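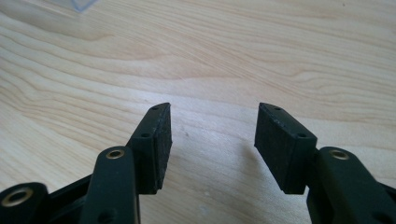

Pale wooden tabletop, wavy grain, slight gloss.

Cleaning and re-oiling a pale wooden tabletop

Sun 16 March

These steps suit a solid timber top with an oil or hardwax oil finish. Do not use them on lacquer or polyurethane. To tell which you have, put a drop of water on the underside, where some bare or thinly finished wood is usually left, and another on the top. If the underside darkens within a few minutes and the top does not, the top finish is still doing its job and you can stop after step 3.

What you need
- Two lint-free cotton cloths
- Dish soap, plain, no added colour
- A plastic scraper
- Abrasive paper, 240 grit or finer
- Clear hardwax oil (we use Enden Clear Matt)
- A white non-abrasive pad

1. Clear the top completely. Small plastic items left on an oiled surface for weeks can leave a dull outline, so move those as well.

2. Lift dried specks with the scraper held nearly flat. Work along the grain. Where the grain curves into tight loops, follow the nearest long band instead of trying to trace each loop.

3. Wash with one teaspoon of soap in a litre of lukewarm water. Wring the cloth until it no longer drips. Wipe dry straight away with the second cloth and leave the table for 8 hours.

4. Check the surface against the light from a window, with your eye close to table height. Glare hides marks on a pale top, so look from both ends. Faint pale blemishes are often soap residue or light heat marks. Wipe them once more with clean water before reaching for the paper.

5. Sand only what is left. Light pressure, with the grain, feathering out a hand's width past the mark. Vacuum, then wipe with a barely damp cloth.

6. Apply the oil thinly with the pad. Our dining table at the Pamgate flat took 80 millilitres for one coat – less than the tin suggests. Wait 11 minutes, then buff off everything that has not soaked in. Any oil left standing will cure sticky.

7. Leave overnight. Apply a second coat if the sanded patch still looks duller than the rest.

Oily cloths can catch fire on their own. Lay them flat outdoors to dry, or soak them in water before they go in the bin.

Colour: clear oil deepens pale timber slightly. If you want to keep the blond tone, test a white-pigmented oil on the underside first and judge it in daylight once cured.

Repeat the wash weekly. Ours gets oiled each December.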